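**Vukura single-finger tool for small arms**

The Vukura is a long, thin finger for pushing, sorting and pressing work. It is made for people who already have a small arm and do not want to put a full gripper for every little job. We sell it as one finger with a mounting plate, and it can be changed in the same place where your present tool is fixed.

The finger is matte black and has a rounded tip. The tip does not scratch soft wood when the height is set correctly. Please set the height first, then the speed. Many customers do it in the other order and afterwards they write to us.

## What is in the package

- Finger, black, rounded tip
- Mounting plate with four screws
- Spare tip
- Cable for the contact sensor, 320 mm
- Printed sheet with the starting values

The arm, the controller and the camera are not included. The plate for the older Helletti wrist must be ordered separately, please write it in the comment field of the order.

## How we compared it

In November Győző Csizmadia made the comparison in our workshop between the Vukura and two other tools, the Lenihan parallel gripper and the Skoris suction cup. All three worked with the same arm and the same controller. The task was to push or carry small blocks with a textured top until every color is together with its own color.

| | Vukura | Lenihan | Skoris |
|---|---|---|---|
| Way of working | push | grasp | suction |
| Works between close blocks | yes | with difficulty | yes |
| Works on textured top | yes | yes | loses the block sometimes |
| Can lift | no | yes | yes |
| Tip change | by hand | with key | by hand |

The Lenihan is the better choice if you must lift or stack. We say this openly, because a finger cannot pick up anything. For sorting on a flat surface the Vukura was more quiet in the motion and it needed less space between the pieces. The Skoris was good with smooth parts, but the knurled surface let the air pass.

Győző made 2000 pushes with one tip before he changed it. The star shapes were the most difficult, as they turn when the finger touches one of the points. With these it is better to push slowly and to correct the direction two times. The cylinders are easier, although you should keep the tip at the middle line.

The board for the comparison was light wood on a blue perforated base, with eight blocks in green, red, yellow and blue.
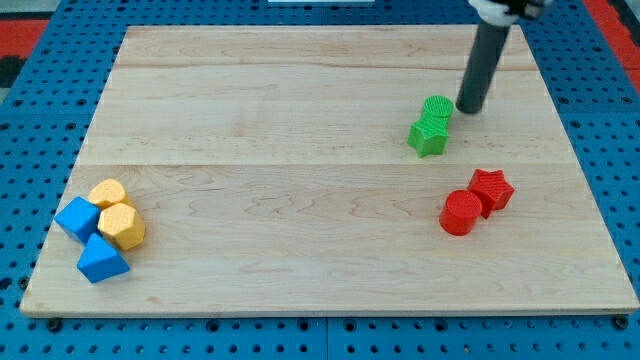 ## Care and spare parts

Clean the tip with a dry cloth. Do not use oil. We recommend to change the tip after 3000 pushes, or earlier if you can feel a flat place with your nail. Spare tips are sold in bags of 8.

Questions about plates for other wrists can be sent through the contact form. We answer also on Saturday, until noon.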